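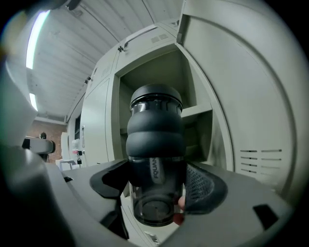
The locker pilot at the Trendudville site has used most of its first payment, and I am still not convinced it has done what we told you it would do. The proposal said staff would keep bottles, bags and coats in the lockers and the work tables would stay clear. The cabinets are in, the beige-gray ones with vent slots in the doors, and a compartment takes an ordinary drink bottle with a black screw cap and a rubbery sleeve easily enough. Whether people walk over and put one there is a separate matter.

Spending to 14 Apr 2021: $900 to Hudirent for cabinet rental, $464 to Dirketti for delivery and leveling, and $62 for replacement keys. The keys were not in the budget. Hudirent says lost keys are normal in the first months. I have asked Heriberto Ochoa to check that against the contract before we pay for any more.

Use. Celeste Orellana's sign-up sheet shows 200 names, and the last report made a lot of that number. A name on the sheet means a person took a key. It doesn't tell us if the locker gets opened. Ryszard Kubiak thinks a good share are sitting empty, and I have nothing to prove him wrong.

Tables. Constanza Figueroa says they look better than in November. Maybe so, but no one took notes in November, so I would not put that in front of your board as a result.

Next period. We will do a walk-through at the end of each shift and write down what is left out on the tables. Domingo Toledo wants to order a second row of cabinets now, while the rental price holds. I recommend waiting, and I am not requesting the second payment until the walk-through notes are in.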